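Bench notes, rod and line side, June
Kultivville shop

Picked up the Witora blank again after leaving it clamped over lunch. Spine found by rolling under load on the flat bearing, marked with wax pencil, then checked a second time with the tip loaded instead of the butt. Both marks agree on the lower section. The tip section shows a weak second spine opposite the first. Ignored it and set the guides to the stronger one.

Guide spacing per the old Bednárik chart, with the stripper guide moved 2 cm toward the grip. The chart assumes a longer foregrip than we use. Static deflection test with the line taped through: no flat spots until the fourth guide from the tip, where the line cuts inside the curve of the blank. Moved that guide forward and ran it again. Better. There is still a slight angle at the next one down, but it is inside what we accepted on the earlier rods, so I left it.

Thread: size A nylon, no color preserver on the test wraps. The wraps went nearly transparent under finish, same as last time. If we want the thread to stay opaque we need preserver or NCP thread. I prefer NCP. Preserver on the Urncombe rods lifted at the edges after one season, and two of them came back for rewrapping.

Epoxy: mixed by syringe, equal parts, stirred slowly for 4 minutes, poured out on foil to slow the cure. First coat thin. Turned by motor at 10 rpm until the gel stage, then left running. Bubbles on the underside of the stripper wrap only, cleared with a short pass of the alcohol lamp. Football shape starting on the ferrule wrap, so the second coat there should be cut back. Do not try to fill the tunnels along the guide feet with the second coat. They need to be filled on the first, with the foot facing up and the rod stopped.

Ferrule fit: gap is fine, but the male section squeaks on seating. Wiped with alcohol, then paraffin. Squeak gone. Recheck after the finish has been on for a few days, as the wrap on the female end can tighten things slightly.

Cycle test on the old Urncombe tip: 2,000 flexes to the marked angle, no change in deflection, hairline crack in the finish at the second guide foot. Crack does not reach the thread as far as I can tell under the loupe. Foot was not ground down enough before wrapping, there is a visible step. Whoever preps guides next, file the feet to a knife edge and take the burr off the bottom with the fine stone.

Reel seat: bored the insert out and shimmed with masking tape arbors. Tape holds, but I would like to switch to graphite arbors when the current batch is used up. Tape next to the hood must be fully covered in epoxy or water gets in behind it.

Still to do: second coat, trim the cork check, weigh the finished rod against the log sheet, order more size A in olive.
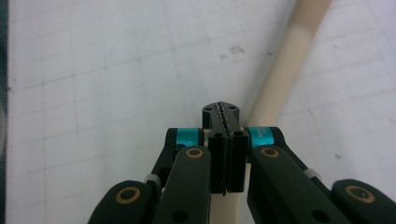 Cork check is on the tight side. Ream it before gluing, a little at a time, and dry fit from the tip end.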